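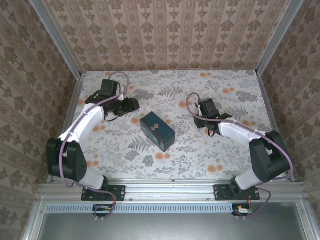 About Badevmont

We write software for two-armed robots: perception, planning, control, and the dull tooling that holds them together. We don't build arms and we don't sell them. Lingyun Cao started the company after too many years of watching demos that ran well on a Tuesday and fell over when the tablecloth changed.

We are suspicious of success rates, our own included. A planner that scores well on a bare gray bench has told you about gray benches. So we work over busy prints and patterned walls, with boxes set down at odd angles, and we keep the bad runs.
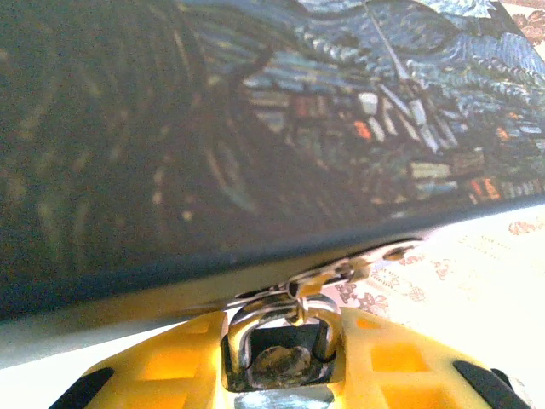

Wrist view. Painted cover, patterned cloth, very little plain background to help the detector.

Our main product is Pluvunis, a planner that takes camera input and produces motion for both arms under one clock. It has 142 regression tests. Of these, 28 exist only to check that the software stops when its estimate of an object's pose is poor. Customers ask about those least, and we wish they asked more.

We also make Msimang, a log viewer. It lines up joint positions with video so you can argue over what the controller thought it was doing. It is plain to look at and it gets used every day. 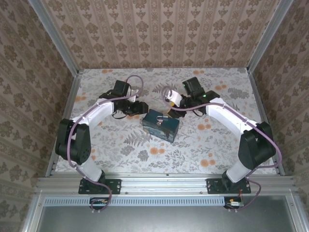

What we don't promise

We won't tell you that a learned policy will handle your parts because it handled ours. Bring your own objects to our office in Fundham and watch it fail on a few. We turn down work when a fixture and a timer would do the job - that has cost us contracts, and we still do it.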